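Droltavness robot club gets its kitchen up and running
13 August 2021

I popped in on the summer robot club in Droltavness this week and came away rather jealous of anyone young enough to join. They've been building a virtual kitchen since February, and it's now good enough to practise in before the Tukmont student cup. Wooden cupboards, brick wall, microwave, toaster, the lot!

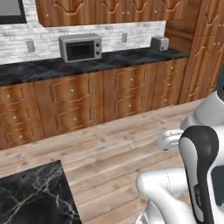 The club's simulated kitchen, with the arm over by the tall cupboard.

The club works in teams of 2, with one writing the moves and the other checking them on screen, and then they swap. Each team gets 30 minutes at a time on the big computer at the Borbély hall (there's a fair bit of grumbling when the clock runs out). The task is fetching and carrying, so picking up a piece of fruit and putting it down wherever the judges ask. 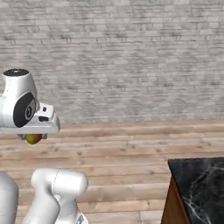 I had a go myself and was hopeless. The grip has to be set before the arm lifts, which I kept forgetting, and my team-mate was very patient about it. Sedard is paying the entry fees for 3 teams this year, and the club would love a few more members before then. You don't need to have written any code before. Sessions are on after tea, just turn up at the side door.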